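3.2 Collecting the demonstrations

All demonstrations were gathered by hand on the two-arm bench at Fludthorpe, one operator, both arms. Collection ran from May until we froze the set on 26 September 2025. The task is block spelling: lettered wooden blocks on the table, a short target string given to the operator, blocks to be stood in a row in the far half of the table, faces readable from the near side. Simple for a person. Less so for a policy, as the same block can show a colour-printed letter on one face and an uncoloured outline on the next, and the right face may be on top or turned away at the start.

Between episodes the blocks are scattered again by hand. No template. We tried a printed template in the early sessions and the operators started to lean on it, always the same reach and the same order of picks, so it was dropped and those episodes thrown out. Operators were told to vary three things: how far a block sits from the arms, its rotation, and which face is up. Blocks not needed for the word stay on the table as distractors. A block may be picked by either arm, operator's choice, and passing from one gripper to the other is allowed but not asked for.

Each arm carries a small camera on top of its gripper, and a fixed camera looks down over the whole table. Streams are saved with joint positions and gripper opening, all stamped by the Pesska logger. The overhead view gives layout and the state of the row; the wrist views are there for the last part of the approach, when the arm itself may hide the block from above. Figure 2 has one view of each sort.

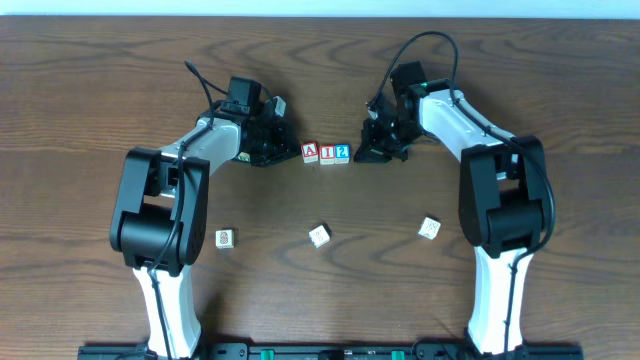
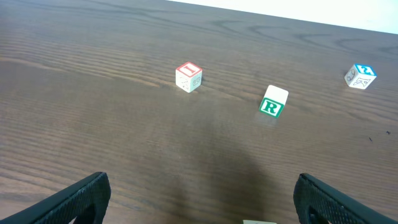 Figure 2. Views from the block spelling bench. First: the overhead view, both arms at a row reading "AI2", three other blocks nearer the rail. Second: a wrist view, gripper fingers open, with the "I" block (red trim), the "R" block (green) and a blue-trimmed block further off.

Note how much the wrist view depends on block rotation. In the second view of Figure 2 the R faces the camera and is easy to read, while the I is on a top face and tilted. We do not correct for this. Labels for the target string are attached to the episode and not to single blocks, so the policy has to sort out for itself which face matters.

An episode ends when the operator lets go of the last block and draws both arms back. Episodes were kept if the row could be read and no block had fallen over; a crooked row is fine. Failed grasps inside a kept episode were left in, including the retries, becuase early runs with clean episodes only gave a policy that had no idea what to do after a miss. Dinesh Dwivedi and Byung-chul Cho each checked the full set seperately, and where they disagreed the episode was left out. Agreement was 97 per cent.

Final count over 2,000 episodes, from 8 operators. Held-out split is by operator: 2 of them appear only in the test set. Splitting by episode gave flattering numbers in a first pass, operators have habits and the policy picks them up (which arm goes first, mostly). Frames were then resized and packed with the Clumov tools, no cropping, no colour changes. Lighting was left as it was on the day, soft shadows and shine on the wood included. The Ruotsalainen baseline in Section 4 is trained on exactly the same split.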